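**Hand-held gripper: fingers don't close evenly on cloth**

I'm building a pair of hand-held grippers at home, printed linkage, one trigger per unit. On hard objects both fingers meet in the middle. On cloth the left finger lags and the fold slides out of the pads. I replaced the trigger spring with a Koyama 603 and the lag got smaller but did not go away. Pivot screws are tight. What should I check next?

— Heike Eichhorn

**Answer 1**

Tight how? If the screws clamp the linkage, that is your lag. Back each one off until the finger drops under its own weight, then add threadlocker. A stiff pivot hides on hard objects because you pull harder without noticing.

— Olga Sotomayor

**Answer 2**

Try softer pads. I use the Skundus ones, fixed my problem.

— wavalier_20

**Comment from the asker**

Backed off all the pivots on both units. The left finger now drops freely on unit 2 and still sticks a little on unit 1, so I will ream that hole. Pads unchanged for now. Testing on the bed with a brown cloth.

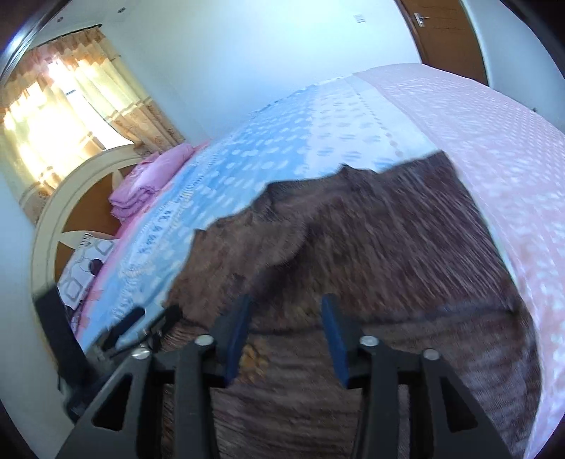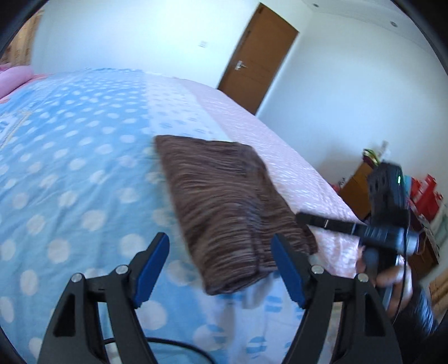
*Page last changed: July 2020*

Both pictures show the blue pads facing each other with the jaws apart. I start every pull from that position and close until the pads touch through one layer. If the reamed hole still binds, I will reprint the left arm with more clearance and post the numbers.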